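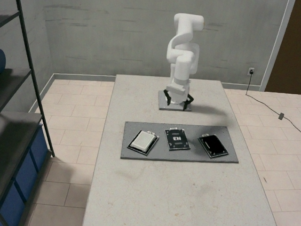
Chapter 7
Filtration and Screening

In this chapter
7.1 Why solids are separated from liquids
7.2 Screens, sieves and mesh
7.3 Depth filters
7.4 Pressure drop and clogging
7.5 Cleaning and replacement

Terms to know: aperture, open area, blinding, filter cake, pressure drop, head loss, backwash

The town of Cirness draws its drinking water from a shallow river. In April, when the snow melts upstream, the river carries leaves, twigs, sand and fine clay past the intake. The leaves are caught within seconds by steel bars. The sand settles out in a basin. The clay is so fine that it can stay suspended for days, and it has to be removed by other means before the water is safe to disinfect.

Each of these steps separates solids from a liquid, but they work in different ways. A screen stops a particle that is larger than its openings. A settling basin depends on the particle being heavier than water. A bed of sand traps particles much smaller than the gaps between its grains, as they stick to the grain surfaces on the way down.

The size of an opening is called its aperture. Fine apertures are usually given in micrometers, and there are 1,000 micrometers in a millimeter. A screen with an aperture of 400 micrometers holds back coarse sand and lets silt and clay through. Aperture does not tell you how much water a screen can pass. For that you also need the open area, the share of the surface made up of holes. If the open area is 60 percent, the other 40 percent is solid material that the water must flow around.

Every filter clogs. As solids collect, the flow slows or the pressure needed to maintain it rises. Section 7.4 shows how to estimate this rise and choose a cleaning interval. The worked problems use the plant at Cirness and a smaller one at Zondberg that has no settling basin.

Before you begin, review density and flow rate in Chapter 3. You should be able to convert between gallons and liters and find the area of a circle from its diameter.

7.1 Why solids are separated from liquids

Solids are removed from a liquid for one of two reasons: the liquid is wanted clean, or the solid is wanted dry. Drinking water belongs to the first group. Cheese curd and table salt belong to the second.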